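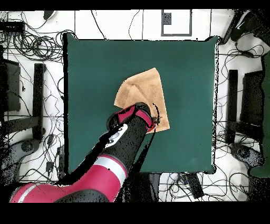
Figure 8.1 A folded terry towel on a dark mat. The loops at the surface give pile fabric its soft, mottled look.

Chapter 8
Water Uptake in Pile Fabrics

Cotton takes up water in two ways. A small amount enters the fiber itself and swells it. A much larger amount is held between fibers and between yarns, where surface tension keeps it in place. The first amount depends mostly on the fiber. The second depends on how the cloth is made, and it is the subject of this chapter.

A terry cloth has three sets of yarn: the ground warp, the weft, and the pile warp. The pile warp is let off under low tension, so that it buckles into loops when the reed beats up a group of picks. Pile height is set by the distance between the fell of the cloth and the loose picks before they are pushed home. Long loops hold more water per unit area but dry slowly and snag easily.

Three quantities are used throughout the chapter. Absorbent capacity is the mass of water held after draining, divided by the dry mass of the specimen. Sinking time is the interval between placing a specimen on still water and its full immersion. Wicking height is the rise of water in a hanging strip after a stated time.

Finish can outweigh structure. Softeners coat the fiber with a film that may repel water, and a new towel can therefore perform worse than the same towel after several washes. In the Horville series, discussed in Section 8.4, specimens were tested as received and again after 50 wash cycles. The series covered 162 specimens from two mills, Osau and Revitz, with more than 200 wicking strips cut in the warp direction alone. The Tosh method of draining, in which specimens hang from one corner, was used for all capacity tests.

8.1 Conditioning and Specimen Preparation

Specimens are conditioned flat and without tension before weighing. Selvages and hems are excluded. Cut edges shed loop ends, and loose lint must be removed before the dry mass is recorded.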